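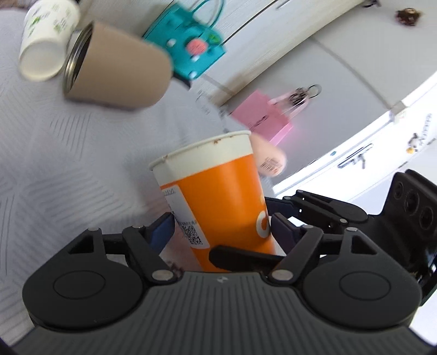 Cullow Student Manipulation Dataset

Data card, second release

Summary

The Cullow dataset is a collection of short tabletop demonstrations recorded with hand-held grippers by students of the Trilten Robotics Club. It was assembled as the club's group project for the school year and is released for teaching and noncommercial research. This release contains 1022 demonstrations by 22 student operators.

Contents

Each demonstration covers one task from start to finish. The tasks involve everyday items such as paper cups, containers and small bags, set out on covered tables in shared rooms. Rooms were not cleared or specially lit for recording.

Each record includes:
video from the gripper's own camera
gripper opening width, sampled with the video
a task label in plain English
an operator number

Collection

Operators completed a training session led by Wahyudi Raju before contributing. They were asked to work at a natural speed, and motion blur is therefore common, especially during the approach to an object. Recordings were made between October and March. Operators were free to stop at any time and to withdraw their recordings until the release was prepared.

Review and labeling

Two students reviewed every demonstration. Disagreements were settled by Aisyah Jugah. A total of 63 recordings were removed for missing width data or incomplete tasks. Failed grasps were kept when the operator recovered and finished the task.

Known limitations

All operators attended the same school, and most are right-handed. Paper and cardboard items are overrepresented. Strongly tilted views occur throughout and have not been corrected. Printed text and codes on packaging may be legible in single images; users should not rely on them as object labels.

Files

Demonstrations are stored in numbered folders, grouped by task. The loading script, Clonov, was written by Adalberto Assunção and is included in the tools folder. Run the check command once after downloading; it reports any missing or damaged files.

Terms of use

The data may be copied and adapted for noncommercial purposes with credit to the Trilten Robotics Club. Attempts to identify operators are not permitted.

Contact

Questions and corrections should be addressed to Weronika Głowacki, faculty adviser, through the club office.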